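Section 4: Recording the floor-wiping task

Okay, you've got the head camera fitted and the battery charged (if not, go back to Section 3, I'll wait). Floor wiping is my favorite task in the Fetumcombe set, and it's the one people send in with the most mistakes, so let's take it slowly.

Before you start

1. Pick a patch of floor at home that you'd normally clean by hand. Stone, tile, vinyl, all fine. Leave the room the way it is, scuffs and all!

2. Put down a small spill. Two or three separate clusters of drops are better than one puddle. Use something that shows up well against your floor.

3. Fold your rag into a pad. Any old cloth will do, and patterned ones are very welcome.

CAUTION: Turmeric and tomato can stain unsealed stone for good. Try a drop in a corner first. I didn't, and my hallway remembers.

Recording

4. Kneel down, press the button once and wait for the beep. Hold both hands in view for a second or two.

5. Wipe one cluster at a time, at your usual speed. Lean on your free hand if that's how you do it.

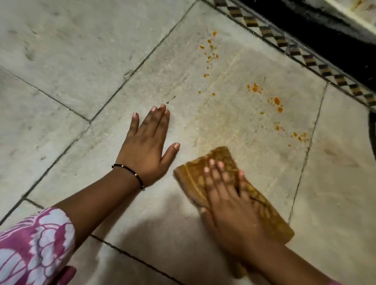

6. Keep your chin down while you work. The camera sees what your forehead sees, and when you look up to chat with somebody the hands drop out of view and we lose that stretch.

7. Refold the rag whenever you'd normally refold it. Please don't skip this to save time. Refolds are rare in the set and the model is still terrible at them.

8. When the floor looks clean to you, lift both hands, count to two, and press the button again.

Note: Missed a spot? Go back and get it in the same recording. Going back is useful, so don't start over. We have 3,124 wiping clips in Trekumby right now and only 664 of them include a second pass, and I'd love to see that number climb.

Uploading

9. Plug the camera in and open Ban. Your clips show up under "New." Type a short label in plain words, like "wiped sauce off kitchen floor."

10. Hit Send. Big batches go through overnight, and anything you send on Sunday gets checked Monday morning.

CAUTION: Don't trim clips yourself. Drirnunier needs the beep at the start to line up the timing, and a clip without it gets rejected automatically.

If a clip comes back marked "hands missing," see step 6 and tilt the camera down one notch.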